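FOR IMMEDIATE RELEASE, 18 January 2023

**Wemholm tabletops: Skesia brings back the pale finish, and will fix your old one too**

Skesia is putting its Wemholm table back on the floor this March. Same legs, same pale beige top with the wood grain. New: a resurfacing service for tops already out there in kitchens, classrooms and workrooms. Bookings open now.

Short version for anyone in a rush:

- Wemholm table, full size, $900
- Replacement top only, $379
- Resurfacing, price on inspection, pick-up and return included inside the metro area
- Offcut boards, while they last, ask at the counter

Why now. The pale finish was dropped when the darker colours took off, and we have been getting calls ever since. People want the light one. It goes with everything and it makes a small room feel less small. Oriana Toledo, who runs the showroom, kept a list of callers by the till and the list got long.

"I had people ringing up for a colour we hadn't sold in ages," said Toledo. "Some of them only wanted to know if we had one out the back. We didn't. So that was the conversation, every week."

**What the resurfacing covers**

Light scratches, smudges, dull patches, ring marks from mugs. Edges that have gone tatty. Not covered: burns right through, swelling from a leak, anything that's been sanded at home (sorry, we've tried). If the top is past saving we'll say so and take the inspection fee off the price of a new one.

Turnaround is 20 working days at the moment, might get quicker once the second bench at the Kouris Street workshop is going. We can lend a folding table in the meantime. Not pretty but it holds dinner.

Manikandan Menon heads the workshop and has written up a one-page care sheet, free at the counter or by email. Main points: damp cloth, mild soap, wipe along the grain and not accross it. Felt under anything heavy. No scouring pads, no bleach. Menon would also like everyone to stop cutting lemons straight on the table.

**What wear looks like**

Most tops that come in aren't ruined. Short greyish streaks that follow the grain, a few smudges, the rest of the surface perfectly good. Marks like these are worth getting looked at before you go pricing a new table. 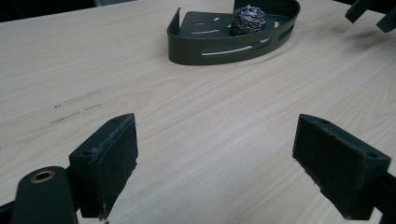
Markos Karagiannis had asked at the preview evening whether a pale top was a silly choice with 3 kids in the house, and said afterwards that he'd ordered one anyway, on the grounds that crumbs show up and get wiped, where on his old dark table they just stayed there.

**Trade and schools**

Bulk orders go through our distributor Soltora. Contact there is Anastasia Giannakopoulos. Lead times are longer for trade so please get in early, specially if you need delivery before term. Colour samples can be posted, one per organisation.

**Media**

Interviews, sample loans, showroom visits: Sutrisno Subramaniam, Skesia front office. Mornings are best. Workshop visits by arrangement, closed shoes please.

Prices are in Australian dollars and include GST. Delivery extra outside the metro area.

ENDS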